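Workshop notebook - adhesives and labels bench
May 25, 2021

Second day with the removable labels. The purpose is still the same: find one label for the snack corner and the food samples that stays on when the package is cold, and comes off later without leaving glue. We have three candidates now, Stamow (paper), Grimer (thin film) and Muma (paper with a coating). The Thorlacius roll arrived too, but it is the wrong width for our printer, so I only cut pieces from it by hand and did not give it a score.

Yesterday I wrote that Stamow was the best one. I must correct this. I tested it only on flat glass, and flat glass is easy for every label. Today I used curved and soft surfaces, and the result is different.

What I did in the morning

Cut 50 pieces from each of the three rolls, all the same size, corners not rounded. Cleaned the test bottles with alcohol and let them dry ten minutes. Pressed each label with the small rubber roller, two passes, no extra pressure from the thumb. I mention the thumb because last week I pressed some of them twice without noticing, and I had to throw away that whole series.

The small drink bottles are the hard case. They have a tight curve, and they already have a printed label, so our label must sit on top of somebody else's ink. 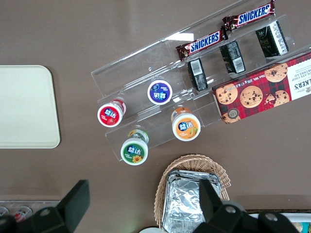
With Stamow the corners lift after one hour in the refrigerator. It is always the two corners on the short side, where the paper fiber goes against the curve. I turned some pieces by 90 degrees and the lifting was smaller, but then the text runs up the bottle and is not nice to read. Grimer stays flat. Muma also stays flat, but the coating becomes cloudy when water condenses on it, and the date in pencil cannot be read any more. With the ballpoint it is fine.

Removal: Grimer comes off in one piece if I pull slowly. If I pull fast it stretches and leaves a thin line of glue. Muma tears in the middle almost every time. I do not understand why it tears, the paper feels stronger than Stamow. Maybe the coating makes it brittle when cold. To check.

Peel numbers are in the shared sheet, rows 134 to 400. Please do not sort this sheet, the row numbers are used also in my paper notes.

Afternoon, soft film

Food wrap is a different problem. The film moves, it has folds, and the label bridges over the folds and touches only the high places. On a flat part of the film all three labels hold well. Over a fold, none of them holds well. I think the correct answer is to choose the place and not the glue: the label should go where the film is pulled tight, away from any twisted end.

One more remark - a label that is too strong is worse here than one too weak. Grimer, which was so good on the bottles, pulls the film open when it is removed. Stamow lets go easily and the film stays closed. So for wrapped sandwiches I would now take Stamow, and this is the opposite of my opinion at noon.
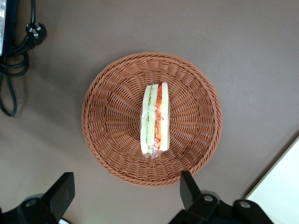

To do next

- Repeat the bottle test with rounded corners. The corner punch is in the second drawer, it needs a new blade.
- Ask the supplier of Muma if the coating has a lower temperature limit.
- Try pencil, ballpoint and the thermal printer on all three, then put them in the refrigerator over one night.
- Order one more roll of Stamow, 400 labels. The present roll will not last until August.
- Write the cleaning step on the bench card. Yesterday's series had no alcohol step, so do not compare it with today's.

Room was 22 degrees, humidity not recorded, the meter has no battery.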